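Ticket: Tapetenmuster im Shop, Farben nach Upload falsch
Status: offen
Produkt: Lindqvist Mustereditor, Modul Ondenness

14:10 Kundin meldet: Blau im Rapport kommt nach Export viel zu grau raus. Vorschau im Editor ok, Shopseite nicht. Browsercache geleert, keine Änderung.

14:25 Nachgestellt mit Testdatei, 8 Bit, 200 dpi. Gleicher Fehler. Upload läuft durch, kein Eintrag im Log. Bei mehr als 500 KB dauert die Umwandlung 30 Sekunden, dann Timeout. Evtl. zweites Problem, bitte eigenes Ticket.

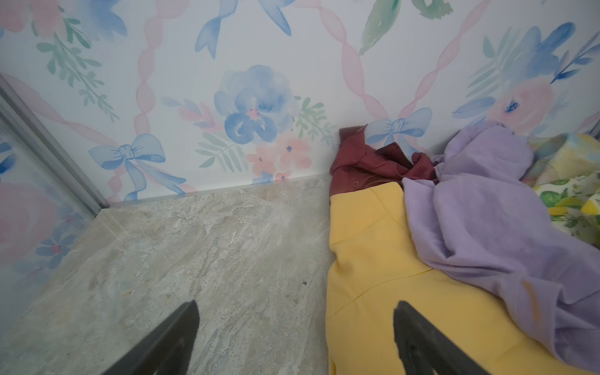
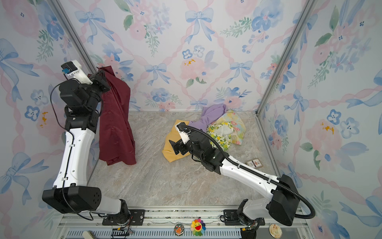

Anhang 1 und 2: Blumentapete mit hellblauen Schleifen, rosa Bänder über Kreuz

15:05 Profil wird beim Speichern verworfen, Server Pirness nimmt dann den Standard. Server Vukesbridge macht es richtig, gleiche Version?? Konfig vergleichen.

15:40 Workaround: vor dem Upload in sRGB umwandeln, Profil einbetten, alte Vorschau löschen. Klappt bei der Testdatei, bei der Kundin noch nich geprüft.

Offen: Pirness neu startten, erst nach Feierabend. Rückmeldung Kundin fehlt.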